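Mirero Room Colour Words

README for version 3

What is in this collection

Mirero is a list of short written answers about the colour of rooms. Each answer is one or two sentences in English, where a person tells how they would name the colour of a wall, a floor or a ceiling to a paint shop over the phone. There are 940 answers to 36 room views. The work was started in Sedley as a small study of everyday colour names, and later I took it over.

I made it because most colour lists come from paint makers, and their names are made for selling. People at home say "sort of grey" or "the blue from my old school", and I wanted to keep these words as they were written.

Files

answers.csv - one answer per row, with view number, surface and text
views.csv - the list of views with room type
words.txt - 318 different colour words found in the answers, in alphabetical order
notes.txt - spelling decisions

How the answers were collected

Every writer saw the views on their own screen and could answer for up to 40 minutes. They could skip any view. We did not correct the screen settings, so the same wall may look greener to one writer and greyer to another. Please keep this in mind if you want to compare the words with measured colour values.
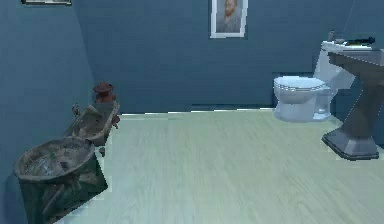

Bathroom view, rendered. Slate-blue walls, pale green-grey plank floor.

Spelling and cleaning

"Gray" was changed to "grey" everywhere, and "color" to "colour". Other mistakes were left in the text - for example "torquoise" appears several times. Names of people and streets were removed by hand. If an answer had two colours, such as "blue but more like slate", it stays in one row.

Known problems

Kitchens have more answers than the other rooms. The ceiling answers are very short and often only say "white". In the Lernov part the surface column is sometimes empty.

Citing

Please cite as: Liepiņa, Mirero Room Colour Words, version 3. Corrections are welcome, best with the row number.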